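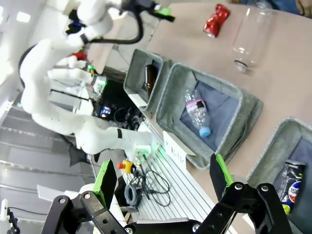 Sorting table at Warkby

The recycling sorting table is set up in the common room at Warkby. It uses grey felt bins lined up along one edge, and the one for plastic has its sign on the front. Please check the bin before you drop anything in.

Glass bottles go in whole, with any food or drink rinsed out. Plastic bottles can keep their labels and caps. Cans may be crushed. Chip bags and other snack wrappers are not plastic bottles and should stay out of the PLASTIC bin, even when they look and feel like plastic. Clear cups should be emptied first and left on the table if you are unsure of them.

The bins are emptied at 5 p.m. If one fills up before then, leave the extra on the table and let Bastian Eichhorn know.

A sorting session for new residents will be held in the common room in June. It runs 45 minutes and there is no charge. Families from Flinell and Obura are welcome as well. Names can be left at the front desk.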